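Recycling and trash
Can paper cups go in with cardboard now that Ikbridge has switched haulers?

Posted by mossyporch, Ikbridge

We moved to single-bin pickup in June when the town changed over to Varghese. I run the break table at a small office, and most of what we throw out is paper cups, cans and drink bottles. The old hauler took none of the cups. The new flyer says "paper and cardboard, clean" and doesn't mention cups at all.

I called and got a recording. The website has a page for businesses but the link goes to the yard waste schedule. The bin has already been tagged once with a contamination sticker, and the second one is a fee, so I would like to get this right before the next pickup. These are the plain kind with a rolled rim, no lids or sleeves.
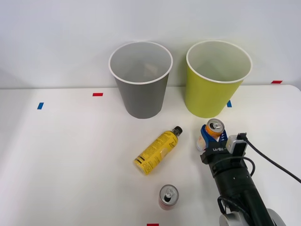 The two colors we buy, gray and yellow-green.

Also, do caps stay on bottles or come off? I have been told both.

4 replies hidden by moderator (off topic: pickup times)

tallgrass_ed

No on the cups. Nearly all paper cups have a thin plastic lining so they don't leak, and a regular paper mill can't separate that out. It doesn't matter that the outside looks and feels like paper. Some places have a mill nearby that takes them and they will say so in writing. If the flyer doesn't list cups, assume trash.

You can check the lining yourself. Tear a cup down the side seam and soak a piece in warm water overnight. If a clear film peels off the inside, it's lined. I did this with the ones from our church hall and the film came off in one sheet.

Caps: leave them on, screwed down. Loose caps are small enough to fall through the sorting screens and end up in the trash anyway. The old advice was to take them off and a lot of people still repeat it. Empty the bottle first. A capped bottle with liquid in it is heavy and can get kicked out of the line.

Labels can stay. Don't bother peeling them.

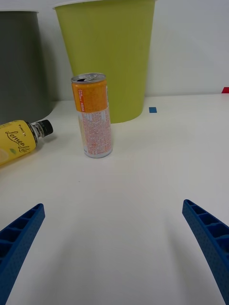 orkidberg_renter says the cap rule is different over there — in Orkidberg the drop-off center wants them off and in a separate bucket, and the attendant will hand the bag back to you. So it depends on who is picking up, and it may be worth asking Varghese before trusting any of us.

tallgrass_ed

Fair enough. Drop-off centers often have their own rules. I was talking about curbside.

dunlap5

I would stop buying the cups. We bought a box of 1,000 Vunix cups for our shop thinking they were recyclable because the box had a leaf on it. Read the small print and it says "where facilities exist." There isn't one near here that I could find. We got everybody a mug and keep a sleeve of paper ones for visitors.

For cans, just rinse and toss them in. Don't crush them flat if your stuff is all mixed in one bin. The sorting machines can mistake a flat can for paper. If you take cans in for money by weight then crush all you want.

The sticker was probably for bagging, by the way. They hate bags. Did you have it in bags?

mossyporch

Yes, clear bags. I thought clear was allowed.

dunlap5

Not in ours. Dump it in loose and take the bag back inside.

mossyporch

OK. Cups in the trash, caps on unless Varghese tells me different, no bags. I'll call again in the morning and post what they say about the caps.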